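Speaker notes: The two-hand timing fault
Bheki Modise, Plovis
Afternoon session, main room, Promotville

Slide 1. Title

Say who I am and where I work. I look after the recordings that come in from homes, and I was on shift when we found the fault. Thịnh Lâm wrote the checking script and will take the harder questions at the end.

Say early that nobody was hurt. People listen better once they know that.

Slide 2. What we were doing

We wanted Zineo, our two-armed folding robot, to sort and fold mixed clothes. The training recordings are made by people at home using a pair of hand-held grippers, one for each hand. Each gripper has its own camera and its own clock. The person picks up clothes, folds them, stacks them and starts again.

Cường Cù ran the home visits at the Dương site. By January he had sent us 537 recordings. Dark clothes make up a large share of them, and that matters later on. 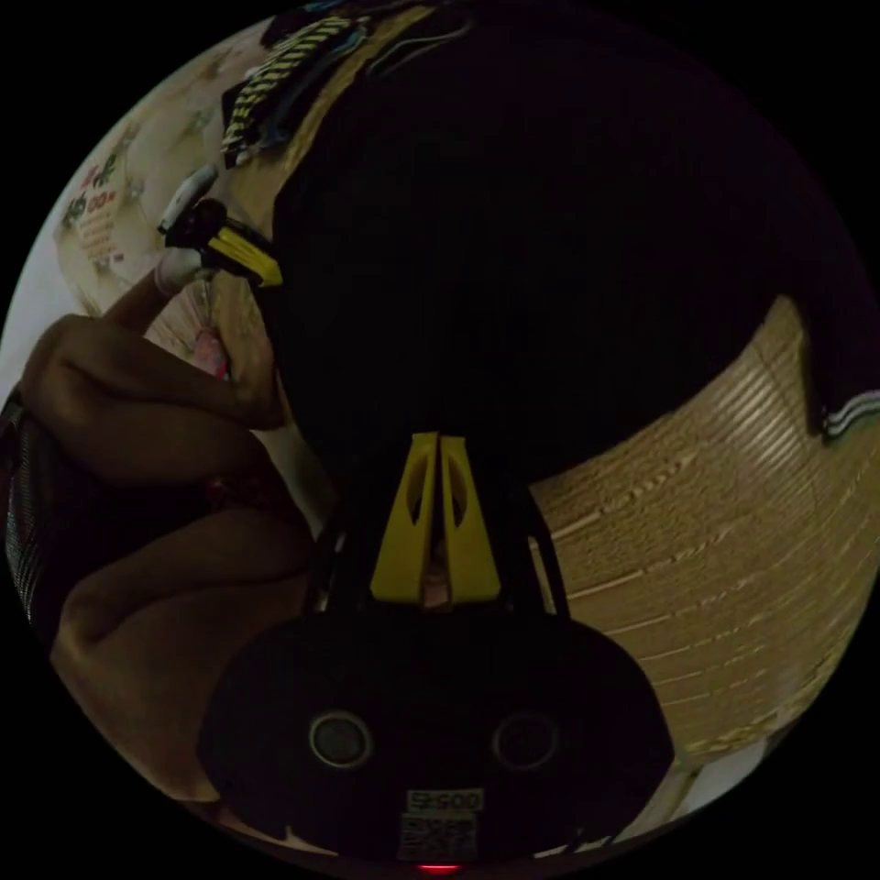 The two clocks are meant to be matched at the start of every session. The operator holds both grippers in front of a code on a tablet screen until each one gives a beep. After that the software assumes they agree for the rest of the session. We had tested this on short sessions only. The home sessions ran much longer, and many included a battery change.

Pause here and ask who in the room has more than one clock in their own set-up. It will be most of them.

Slide 3. The incident

Wednesday, 3 pm, test room. Zineo had been given a zipped jacket to fold. Irfan Talpur was at the desk and Ánh Đồng was standing at the side of the table, outside the marked line.

The left arm took hold of the hem and began to lift. The right arm should have had the collar by then. It closed late, on the sleeve, and both arms pulled in different directions. The jacket came off the table and wound round the left wrist joint. The force limit did not trip, as the cloth was slack for most of the movement. Irfan pressed the stop button.

Ánh's first move was to reach for the jacket. She stopped herself. The arms still had power to the brakes but the fingers were still under spring load. Tell this part slowly. It is the main safety point of the talk, and she has said she is happy for me to use it.

Slide 4. Where we looked first

We blamed the arm. We changed the right-hand motor cable and ran the same job again, and it did the same thing. Then we blamed the dark cloth. The model does find it harder to see an edge where black lies on black, so this seemed a fair guess, and we lost several days on it. Do not skip this slide even if time is short.

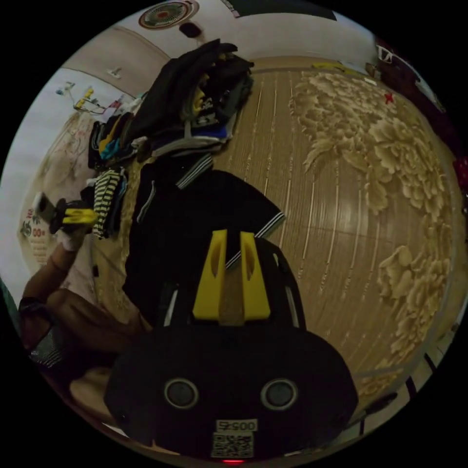

PART TWO: THE CAUSE

Slide 5. What the script found

Thịnh compared the moments when both grippers closed on the same garment. In short sessions they agreed. In sessions with a battery change, the gripper that had been changed came back with its old start time and ran behind the other one. Nothing warned the operator. The files opened and played as normal, and a person watching one camera at a time would see nothing wrong.

Out of the 537 recordings, 200 had a gap big enough to matter. Zineo had learned from all of them that one hand closes after the other.

If asked: the worst gap was over 1,000 milliseconds. Most were smaller.

Slide 6. What we changed

The grippers now match clocks again after any battery change, and they refuse to record until they have done it.
The script runs on every upload and holds back anything that fails.
The force limit on Zineo now also looks at how far apart the two wrists are.
Anyone at the table waits for the spring release before touching cloth.

Cường has asked for a louder beep, as the old one cannot be heard over a fan or a television. This is still to do.

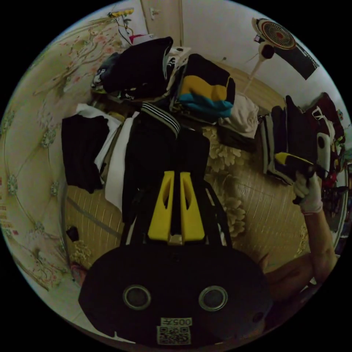 Notes last changed: Wednesday, 9.40 am

Slide 7. What is still open

We dropped the 200 recordings from training. Thịnh thinks many can be repaired by lining up the finger movements, and he has 3 repaired so far. I would like to see a full retrain on a small set before we put any of them back.

We have not repeated the jacket test with the old model and the new wrist limit together. Somebody will ask. Say that it is booked and that I have no result yet.

Slide 8. Questions

Leave ten minutes. Repeat each question into the microphone. Pass anything on the script to Thịnh, and anything on the home visits to Cường if he has managed to join the call.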